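Home | Trying Out Arms | Gripper Comparisons | FAQ | Contact

Filed under: Grippers & Fingertips, Frequently Asked Questions

Comparing Grippers on Household Jobs: Your Questions

Last updated January 16, 2018

Hello, and welcome! This page started as a single long email I kept copying and pasting to people, and it has grown a good deal since then. If you are thinking of borrowing time on the arms at Durkbridge, or you just want to understand how we compare one gripper with another before you spend your own money, I hope you will find most of what you need. If you don't, please write to me and I'll add it. — Ximeng Yan

What kinds of jobs do you try the grippers on?

Ordinary household ones, for the most part. Straightening a pillow, picking up a cloth, taking hold of a book, folding the corner of a blanket. We did start out with blocks and pegs like everybody else, and we still keep a box of them for the first morning with a new gripper, but two grippers that score the same on blocks can behave very differently once you hand them something soft. A pillow gives way under the fingers, and a book wants to fan open if you hold it too low or too lightly. Those are the differences people ask us about, so those are the ones we spend our time on.

Which grippers do you have right now?

There are two that visitors ask for by name. The Drasus is the one most people begin with, as it opens wide and is very forgiving if your approach is a little off to one side. The Kong is stronger and a bit slower to close, and I would suggest it for anything heavy or stiff. We also have a drawer of older fingers and pads that you are welcome to try on either one, as long as you put them back in the right bags afterward (please!).

Do I have to use both arms?

Not at all. Plenty of visitors book one arm and are perfectly happy. Two arms do help with big soft things, where one gripper can steady while the other pulls or presses, and bedding is the classic case. The trade-off is that your setup time goes up quite a lot, as you have two calibrations to do and two sets of cables to think about. If it is your first visit, I would gently steer you toward one arm in the morning and the second after lunch.

How do you keep a comparison fair?

We run each gripper through 20 tries at the same job, with the same starting position marked out as well as we can manage on fabric, and the same person at the controls. That last part matters more than I expected when we began. People get better at a job as they go along, so whoever goes second looks like the better gripper. We swap the order halfway through to even that out, and we write down which order we used. It's a little tedious, but I have had to throw away a whole afternoon of results for skipping it, and I would like to spare you that.

What counts as a drop?

If the object leaves the fingers before you meant it to, it's a drop, even if it lands exactly where you wanted it. We argued over this one for weeks. A slip that recovers goes down as a slip, in its own column. A grasp that leaves a mark on the object gets a note in words, and you can decide for yourself how much that bothers you.

How long do fingertips last?

It depends so much on what you pick up that I am always nervous about giving a number, but I know you want one. We retire a pair of soft pads after 4,000 closes, or sooner if the surface has gone shiny or started to come away. Rough fabrics and hard book covers both take a toll. A scuff here and there is nothing to worry about. A chip on the inside edge is worth a closer look, though — it can snag on thin cloth, and then you will be blaming the controller for something the rubber did. Take a photo of your pads at the start of the day so you have something to compare with at the end.

Is a camera at the wrist worth having, or is an overhead one enough?

I would have both if you can. The view from up high tells you where everything is in relation to everything else, and it is much the easier one to steer by when you are crossing a big surface. What it can't do very well is show you the last little bit before contact, when the gripper itself gets in the way. The wrist camera is made for that moment. Its weak points are motion blur when you move quickly and bright light washing out part of the picture, so slow down as you come in and do think about your lamps. We had been lighting everything from one side until last June, and spreading the light out was the cheapest improvement we have ever made.

Should I lock the exposure?

For comparisons, yes. Automatic exposure shifts each time something pale fills the view, and white sheets are about as pale as it gets. Set it once on the brightest cloth you plan to use and leave it alone until you're done.

Can I bring my own controller?

You can, and several people have. Let us know at least 11 days ahead so that we can check the connectors and find you the right adapter. If you would like to compare yours with the one we keep on the bench, ask for the Trotthorpe settings file, a plain, middle-of-the-road set of speeds and closing forces that we use as a starting point for everybody. Try not to tune one controller for hours and leave the other on its defaults. It's an easy trap, and I have fallen into it myself more than once.

What closing force should I start with?

Lower than you think. Begin with the lightest setting that holds the object still, do a slow lift, and go up a step at a time. With plush things you can get away with nearly anything, but paper remembers every squeeze.

Where do I send my results?

Drop them in the shared folder under form 905, and add pictures if you have them. A high view and a wrist view make a good pair for anyone reading your notes later.

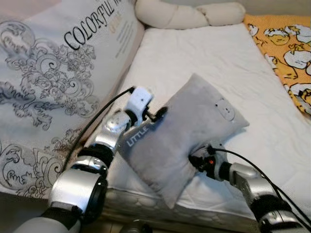
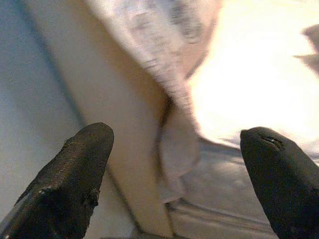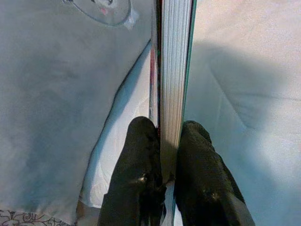
Two arms on a gray pillow, then two wrist camera views: open fingers near a light cloth, and fingers closed on a standing book.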